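Kitting cell took over the sorting benches, what happens to line rates and the people on them?

Asked by Wernard_shiftlead on Jul 30, 2025

Posting in the workplace automation section, please move it if it belongs under production planning.

We are a small packing plant that puts together educational kits: wooden and plastic shapes, counters, sorting sets, boxed by color or by form depending on the customer. Until this spring all presorting was done by hand on two benches. Management has now put in a robot cell that does part of the presorting, and a second cell is planned for October.

The current split is as follows. The cell takes mixed shapes and groups them by color on a board. An operator checks the groups, fixes what needs fixing, and moves the board to boxing. The cell is slower per piece than an experienced sorter but it does not stop for breaks. Over 1,000 pieces go through it on a normal shift.
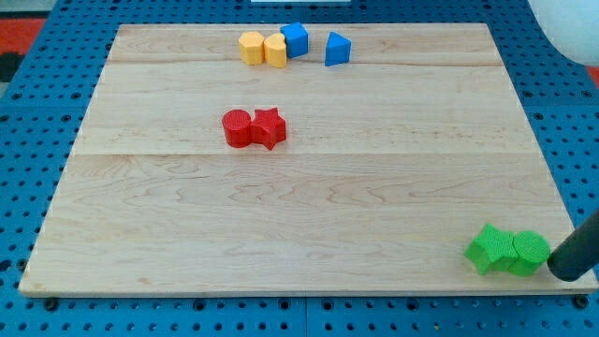 The grouping itself is not my problem. My problem is that the job descriptions and the piece bonus were written for hand sorting. The people who used to sort now spend most of the shift checking boards and clearing faults. Their bonus has dropped, because they no longer "produce" pieces under the old definition. Two of them have asked to go back to boxing, where the bonus still works.

What I would like to know:

How do other plants measure output for somebody who tends a cell?

Is one operator for two cells realistic once the second one arrives?

Does anybody rotate people between the cell and manual work, and how often?

We have no union agreement covering this. The pay grade is set locally.

Tseng_process

We went through the same thing with a labeling line. Drop the piece bonus for cell operators completely. A person tending a machine has limited influence on its piece count, so the bonus ends up rewarding whoever gets the easy product that day.

What we use is a flat addition per shift plus a small part tied to uptime of the cell. Only stops the operator can do something about are counted. A planned changeover, a wait for material or a controller fault that needs the integrator does not go against the operator. You need stop codes for this, and they need to be few. We began with a long list and people picked the first code every time. A short list on the touch screen gave usable data.

On one operator for two cells: measure it before you agree to it. Log every intervention on the existing cell for a few weeks with a start and end time, then lay the log over itself with an offset and see how often two calls overlap. If they overlap often, the second cell will stand idle and the operator will be blamed for it. Our answer was one operator for two machines on long runs and one per machine on short runs. The planner marks the run type on the order sheet.

Also write down who owns the quality decision. With hand sorting, the sorter decides and corrects in the same movement. With a cell, there is a piece lying in the wrong group and somebody has to decide whether to move it by hand, rerun the board or call maintenance. If this is not in the work instruction, every shift does it differently — and your error figures stop meaning anything.

One more point, on grading. Clearing faults and restarting after a protective stop is a different task from sorting and it requires training. In our plant it was worth one pay grade up. Ask for the job evaluation to be redone before October. Afterward the new routine is treated as normal and it gets much harder.

jilthorpe_nights

rotate every 2 hours. we tried full shifts on the cell and people stopped seeing mistakes after a while. watching is more tiring than sorting, at least on nights. 3 people rotating across cell, boxing and material supply works fine for us

cant help on the bonus, we never had one

Wernard_shiftlead

Thank you both. I have started the intervention log on paper, with start time, end time and one of five codes. The overlay method is clear and I can do that in a spreadsheet.

One follow-up on rotation. If people change every two hours, the uptime part of the bonus cannot be assigned to one person. Is yours paid to the group?

Tseng_process

Yes, to the group on that shift, split by hours present. Individual uptime figures are visible to the shift lead only and are not used for pay. We tried the individual version first and people delayed handovers until a stop had been cleared by the next person.

Stirnitz_maint

Maintenance view. Make sure the rotation includes a handover line in the cell log. Half of our call-outs were for faults the previous operator had already seen and worked around. Nobody had written it down. A single line is enough: time, fault, what was done. Keep the log at the cell and not in the office.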